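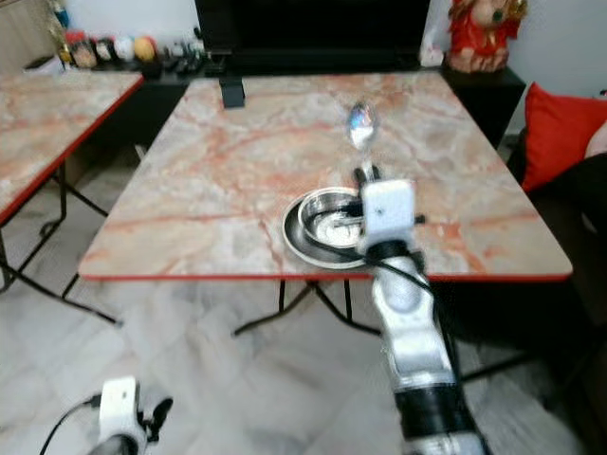

Unit 6: Showing the robot by hand, showing the robot by remote

Notes for the Flandudham short course, manipulation part. Taught by Firouzeh Ghasemi, lab help from Virgilio Tagle. Read before lab. Bring the paper sheet, not your phone.

1. Two ways to show a task

By hand (kinesthetic). You hold the arm and move it. Motors in soft mode, joint encoders record. Good for one arm, slow motions, wiping, pushing, pouring. Bad for two arms, you run out of hands. Also your own body gets into the camera, and a model trained on that learns to expect a person there. Crop or mask if you must, better to replay the motion with nobody near and record video on the replay.

By remote (teleop). You stand back and drive with leader arms, gloves or a VR controller. Video is clean, both arms at once. But there is delay, and no feel in the fingers on most setups, ours included. You will squeeze too hard. Everyone does in week one.

Which one for table work? Remote, in this course. By hand only for the exercise at the end.

2. The spoon

Looks easy. Thin, shiny, lies nearly flat on the table. Highlights on the steel move when the camera moves, so depth on the bowl of the spoon is junk a lot of the time. Go for the handle.

In the head view at the top the fingers are at the handle end, spoon pointing away from the robot, plate and small bowl nearer the front edge. Think about what the arm has to clear. Coming in low over the dishes = you drag a cable or a knuckle across the rim. Come in high, pause, then down. The pause matters, more on it in section 4.

The other hand: park it low and away from the table when the task is one-handed. Same parking pose every episode. If it drifts around, the policy treats the drift as part of the task.

3. Before you press record

Check the leader and follower agree. Move leader slow, watch follower. If it jumps, stop and re-home.
Check cable slack at the wrist. Loop should be loose in every pose you plan to use.
Open the Handeo panel, look at ALL camera streams. A frozen stream looks fine for a long time.
Set the objects. Vary position a little between episodes, keep the kind of layout the same.
Say the task name out loud before you start. Goes on the audio track, saved us more than once when the labels got mixed up.

Rate is 40 frames a second on every stream. Don't change it. Somebody changed it in March and we threw out the whole set.

4. What a good demo looks like

Steady speed. Not fast. Short stops at the points where the job changes: above the object, fingers closed, above the target, fingers open. Stops give clean cut points later when we split the episode into steps.

Missed grasps: keep them if you recover smoothly, throw away if you flail. A recovery is useful, the model sees how to get back. Five tries in a row is not a recovery.

Don't look over at the real table if the policy won't have that view. Drive from the screens. Hard at first. If you can't do the job from the camera views, the model can't be expected to either.

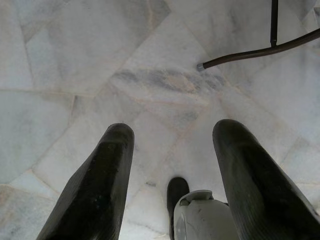 Reading time for the rest: 3 minutes

5. Wrist view, and what it misses

Wrist camera gives you both fingertips and the gap between them, close up. Great for the last part of a grasp. When the gripper hangs over the floor you get stone and joint lines and a bit of furniture leg or whatever is down there, and no clue where the table is. Fine. Keep the stream anyway. It pairs with the head view and the joint angles, and the model needs to see what "not at the table yet" looks like.

Watch for:
Veined stone. Dark streaks in marble get picked up as edges by simple trackers. Same with the seams between slabs. If you use the Safavi tracker turn the edge threshold up before you trust a thing it says.
Dark fingers on a pale floor. Auto exposure swings when the arm goes from floor to table. Lock exposure on the table, accept the floor as it comes.
Dirt on the pads. Wipe between sets, scuffs are ok.

6. Numbers for the homework

The practice set on Flullus has 719 episodes, spoon task only. Use 70 percent for training, the rest held out. Split by session not by episode, otherwise near-copies land on both sides and your score is a lie.

Hand in:
one page, loss curve plus held out error
two episodes you would throw out, with reasons
one you were unsure about. Virgilio wants to argue about these in lab so pick a real one

7. By-hand exercise

Pairs. One holds the arm above the wrist (not the fingers!!), other has the stop button and does nothing else. Soft mode on, check the arm floats before you pull. Trace the spoon pickup slow, let go, step back, replay with the spoon put back where it was. Compare the replay to your remote demo of the same move. Write down where the paths differ and wich one you would rather train on.

If the replay misses, check the spoon position first. Then the tool offset. Then ask.

Questions to Firouzeh after class or in the course folder. Next unit: cutting episodes into steps, bring your labels.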